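Hand-guided teaching (robotics)

Hand-guided teaching is the way I'd start anyone off with robots – you take hold of the arm and move it through the job yourself, and it stores the path.

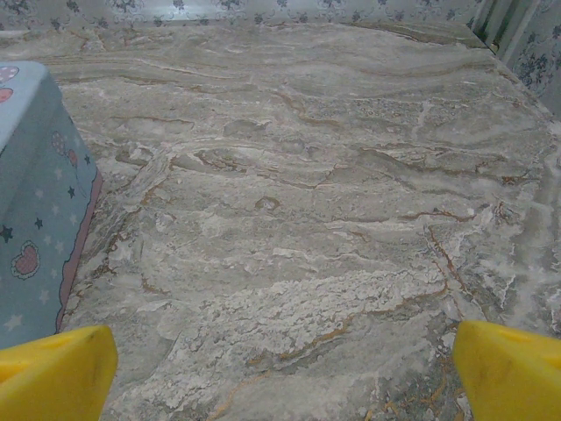
Yellow gripper fingers, open over a marble surface, with a light blue box to the left.

The other way is remote control, where you steer from a handset or a second, smaller arm. I learned on a Treloar arm at Drerkdale and much preferred pushing it about by hand, though your own arms do get in the camera's way!

Each run-through is called a demonstration. My first set had 341 of them, and I threw out 173 (mostly me dithering over where to close the fingers). Pallus, the program I use now, lets you trim the dithering off instead.

See also: Remote control; Grippers; Stestovside method

Last edited 7/26/23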